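Garment Handling Notebook, Esden site
Entry of Aug 30, 2026

Purpose: to determine whether the point at which a T-shirt is first grasped affects the quality of the demonstration data used for the Stoninov folding policy. The hand-held gripper was used in a furnished bedroom, with the household's ordinary clothing left in place.

Method. Each demonstration begins with the shirt lying among other garments. The operator closes the fingers on a single fold, lifts, and lays the shirt out again. Grasps are logged as hem, sleeve or body. The current set holds 78 demonstrations, all reviewed by hand before upload to the Grorkska server.

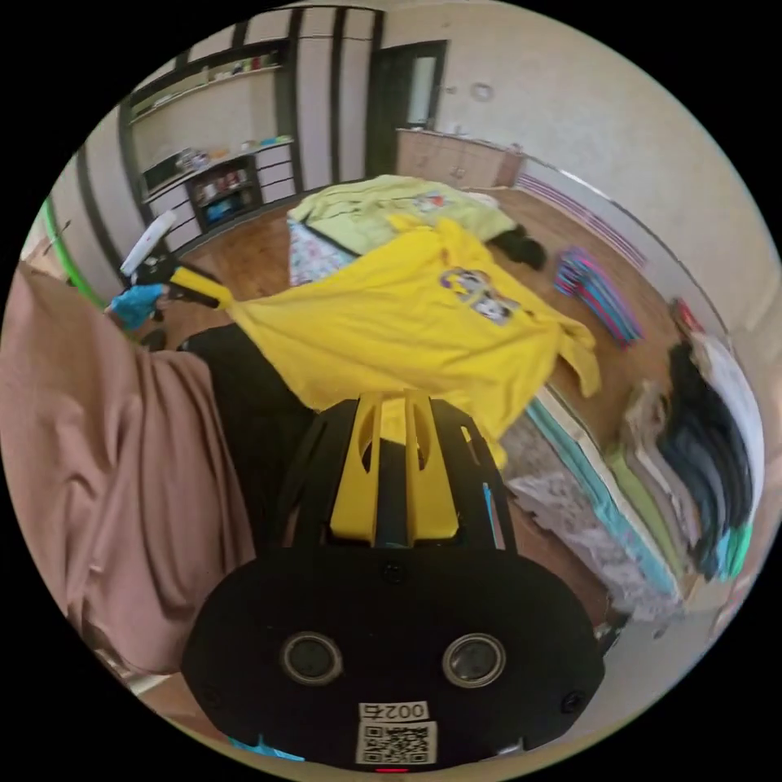 Review criteria are the same as in the previous entry. A demonstration is rejected if a second garment is lifted with the first, if the fingers open before the shirt is laid down, or if tracking is lost for more than 100 consecutive frames. By these criteria 11 demonstrations were rejected. Most of them were body grasps, where the fabric bunched between the fingers and the outline of the shirt could no longer be recovered by the segmentation step.

Hem grasps gave the most consistent labels. The two annotators agreed on the grasp point in nearly every case, and the Huỳnh alignment script ran without manual correction. Sleeve grasps fell between the two. The layered starting condition, with one shirt resting on another garment, remains the hardest for all three classes.
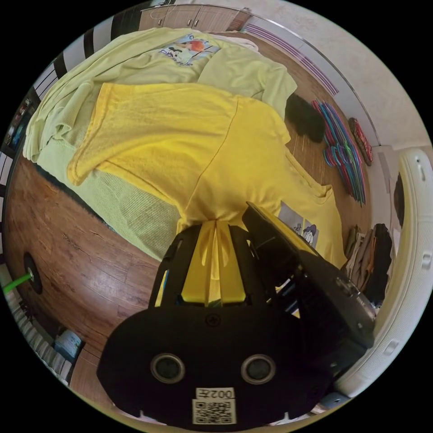
It is not yet clear whether the advantage of hem grasps will hold once the policy is trained. The sample is small and comes from one room. A training run of 2000 steps on the accepted demonstrations is queued with the same settings as the August baseline, and a second run will leave out the body grasps entirely.

Open items:
Recheck finger width calibration before the next session.
Add a field for the garment underneath to the log sheet.
Ask the Esden office for a second room with a different floor.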